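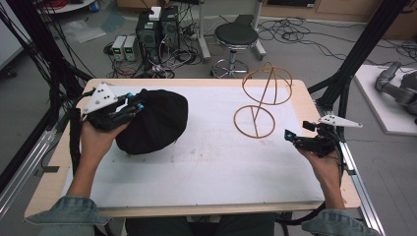

Black cap-like object, white board.

The power was out in Grovmont for 37 hours last November, and I found out how little I had ready. I had a flashlight with weak batteries, a candle that smelled like vanilla, and a phone at 20 percent. The house stayed livable because the weather was mild. I have been slowly fixing things since then, and it is now June 2022, so I thought I would write down where I am.

The first thing I bought was light. I put a headlamp in the kitchen drawer and another next to the bed. Lanterns are better for sitting around a table, but a headlamp leaves your hands free when you are looking for the breaker panel or carrying a kid up the stairs. I keep the spare batteries in the same drawer. They used to be in the garage, where I could never find them in daylight either.

Next was the phone problem. My neighbor Arash Bahrami lent me a power bank during the outage and I ended up buying the same kind, a Rendero. It charges my phone fully and still has enough left for my wife's. I top it up on the first of the month, when I pay the bills.

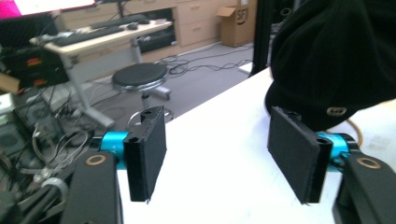 Food took more thought. We lost most of what was in the freezer, and I added it up for the insurance form at 228 dollars, mostly meat. Our deductible is higher than that, so we got nothing back. I now keep two thermometers in there, and I fill the empty space with jugs of water, which helps it stay cold longer. We also leave the door shut. Last time we kept opening it to check, and that did not help.

I looked at generators and decided against one for now. The small Warrier I liked was out of stock, and I would need somewhere outside, well away from the windows, to run it. We have a narrow side yard and the neighbors' bedroom is right there. I may look again in the fall.

Still to do: a paper list of phone numbers, a battery radio, and a manual can opener. Ours is electric – I only noticed that at hour 16, with a can of chili in my hand.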